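3.2 Catheter coating, ward samples 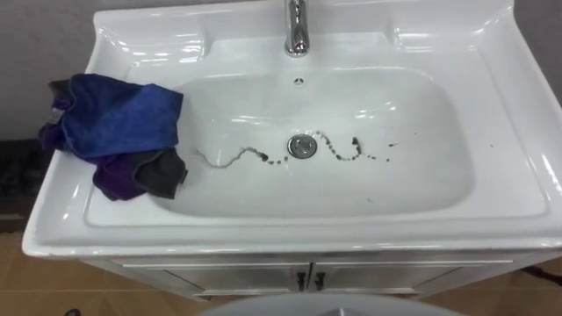
Segments came from three sites — Candthorpe, Vinham and Tilton. Of 161 collected, 147 were usable; rest dried out in transit. Each cut in 3, rinsed, plated the same day. Coated segments grew less than plain ones at all sites (Fig. 3), though the gap at Vinham was small. Storage temprature may explain it, not checked yet.

Figure 3. Colony counts by site, coated vs. plain. Bars show range.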